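Simulation open day at the Werville lab, September 2023

I've wanted to get inside the Werville robotics lab for years, so when Kazue Imai's group opened the doors for an afternoon I was practically first up the stairs! The big drawcard was their simulated workcell, running on a screen nearly as wide as the room, and I came home with a few favourite views from it.

The task is sorting cups. Kanako Kamata, who built the round tray and everything in it (all virtual, of course), told us she'd spent ages getting the colours and surface textures the way she wanted them.

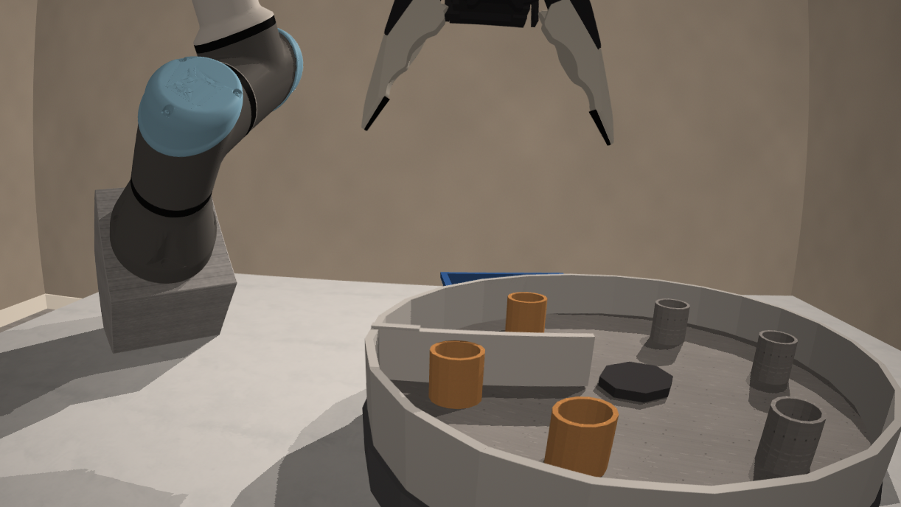

Gripper wide open over the tray, with orange cups to the left and grey ones to the right.

Takumi Kobori took over the keyboard next and let us shout out requests. He can shuffle the layout as often as he likes, and the group has about 800 starting positions saved for practice runs. Someone up the back wanted every one of them – he laughed and gave us 2.

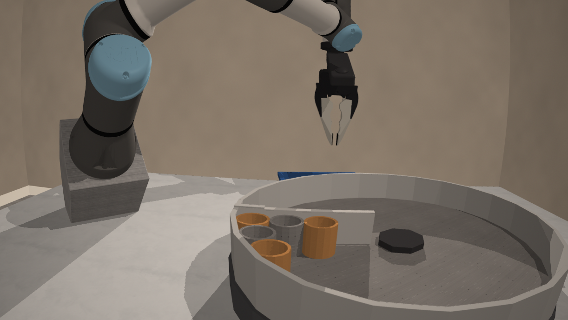
I asked Takumi how much of this carries across to a real arm, and he was refreshingly frank. Friction is the hard part, he reckons, and the Ordale team they share notes with has the same headache. Yae Murakami then talked us through how they score each run, and I filled four pages of my notebook. My favourite bit was hearing that run 77 is still spoken of with great affection, though none of them would tell me why.

Being able to swap viewpoints was brilliant. You get a completely different feel for how tight the space is once you're looking down past the fingers.

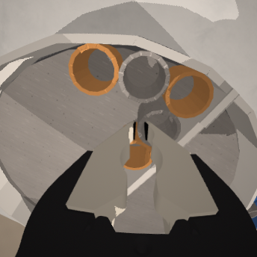 Looking down over the gripper, with an orange cup showing in the gap between the fingers.

Big thanks to Kazue and the whole crew for having us, and for the lamingtons. They're planning another afternoon in October, with bookings through the front desk at Werville.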